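Skip to content
Home | Products | Services | Support | Newsroom | Contact

March – By the Fisex press office

Fisex opens orders for Flivside hand-held gripper kit and task recording service

Fisex has opened orders for Flivside, a hand-held gripper kit for teams that need recordings of everyday manipulation work but do not want to tie up a robot arm to get them. The kit is sold on its own or with a recording service in which Fisex staff carry out the tasks and deliver the finished files.

The Flivside gripper is operated by one person. Its fingers are driven through linkage arms with bushed pivots, and a camera mounted on the tool looks out over the fingers toward the object being handled. The geometry of the fingers matches the Flivside arm-mounted gripper, so a grasp recorded by hand can be replayed on an arm without remapping the contact points.

"Customers kept asking us for the same thing – more tasks, in more rooms, with less setup," said Chandrasekhar Raju, product manager for Flivside at Fisex. "An arm on a cart takes most of a morning to move and calibrate. With the hand-held kit you walk into an office, a kitchen or a packing area and start work."

What is in the kit

Each kit includes the gripper, a camera mount, a spare set of inner fingers, a calibration board, a charger and a hard case. The inner fingers are attached with two screws each and can be changed at the bench. Recording software is supplied for one workstation, with additional seats available separately. Files are written in an open format, and the export tool can split a long session into individual tasks using markers set by the operator during the work.

The mechanism is rated for 4,000 open-and-close cycles between inspections. Replacement bushings and finger pads are stocked as regular parts and can be ordered without returning the tool.

Recording service

Customers who do not have operators can order recordings through the service. The minimum order is 300 recorded tasks, and pricing drops at 1,000. Work can be done at the Fisex site or at the customer's own premises. The customer supplies a task list and any special items, and Fisex supplies operators, kits and file checking.

The first service customer was Namboodiri, a maker of office and desk equipment, which wanted recordings of its products being unpacked, sorted and set in place. Fisex delivered 1,096 tasks under that order. A second order, covering cable handling, is in progress. 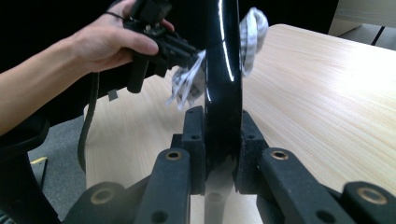
3 min read

Desk work of this kind puts a hand and the gripper on the same table. Glossy curved parts are clamped between the two inner fingers while a person handles black plastic pieces with long cables attached, often with crumpled white paper close by. Fisex recommends that customers include such items in their task lists, as shiny surfaces and soft paper are a common source of failed grasps in later testing.

"We don't clear the table down to one object unless the customer asks for that," Raju said. "Most want the work as it happens in an office."

Availability

Flivside kits are available now, direct from Fisex or through Brurkeris, which handles sales and repairs outside North America. Service bookings are open to new and existing customers. Owners of the earlier Flivside arm-mounted gripper can use their current software license with the hand-held kit after a free update.

About Fisex

Fisex designs and builds grippers, mounts and recording software for research labs and equipment makers. The company also offers operator training and on-site recording.

Related items
Flivside software update adds task markers
Brurkeris named repair partner for Fisex grippers
Choosing finger pads for smooth and curved parts
Operator training: spring schedule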